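Home | Talks | Notes | Contact
Print this page | E-mail this page

Replacing a bathroom exhaust fan: speaker notes, 8 Aug 2020

Slide 1. House is the Corrigan rental. Old unit was a Vurna, in service 14 years. Motor hummed, blade did not turn.

Slide 2. Breaker off. Test at the switch and again at the fan housing. Say this twice.

Slide 3. Grille comes down on 2 spring wires. Squeeze and pull. Unplug the motor plate, remove one screw, lower it. 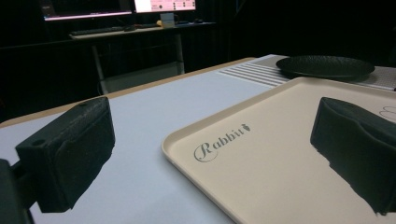
Cream plastic tray with raised rim.

Slide 4. Measure the ceiling opening before ordering. The Stasotard housing needed a wider cut on the joist side. Pass the template around.

Slide 5. Duct. The old run was crushed behind the truss. Replaced with rigid pipe, foil tape at each joint, no screws into the airflow.

Slide 6. Cost: $156 for the fan, $40 for pipe and tape. Take questions on wiring here.

Roof cap is covered in the September talk at Tisunine.

Print | E-mail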